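Clearing the table, day whatever

Dec 28, 2019

Quick one as the kettle's on. That dead bit between Christmas and New Year and I've decided to sort the table. Not the kitchen one, the work one, the pale wooden one I bought off Obed Gyamfi when he moved out of Mistwood. Best thing in the flat. It had vanished by November. Post, string, receipts, a Flustus catalogue I never opened, tape with no end to it, mugs. Pens everywhere.

So. Everything off, on to the floor, and only things I really use get back up. Marker first. Black, label on the barrel, goes on every box and every jar in this place. Then the green block, because I like the colour and it's small and it's mine.

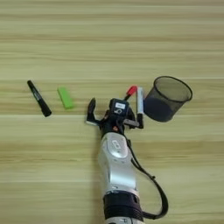 How do you get old pen marks off a wooden table?
A damp cloth with a drop of washing up liquid first, then a dab of bicarb if it's stubborn, always going along the grain. Try it somewhere hidden before you go at the middle.

I did mine last night, radio on, took ages. Mostly fine. There was a ring from a paint pot which I thought was there for life but it's faded a lot. Didn't oil it. Obed swears by Bresum oil, does his every winter, but I can't stand the smell and the windows don't open properly in this weather.

Then the pens. Tested every one on the back of an envelope. Most of them dead, some of them dead for years I think, and I'd been putting them back in the pot each time like they'd get better. Binned. Kept 3 biros and a pencil, they live in the drawer now. The marker stays out. If it goes in the drawer I'll only buy another, I know what I'm like.
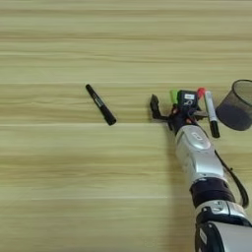 Next job is the paper, which is the bit I've been dreading. There's a shoebox of it. Bills, a warranty for a toaster I no longer own, letters from Nic Giolla about the boiler going back to when I moved in. I'm doing two piles, keep and shred, no maybe pile. Last year I had a maybe pile and it ended up on the table, obviuosly.

Also need a lamp. Saw one in town but it was 298 and no thank you. Will look in the charity shops when they open again.

Kettle's gone. Shredder is borrowed untill tomorrow so I'd better get on with that box. Will put up the drawer dividers next time if they come out straight.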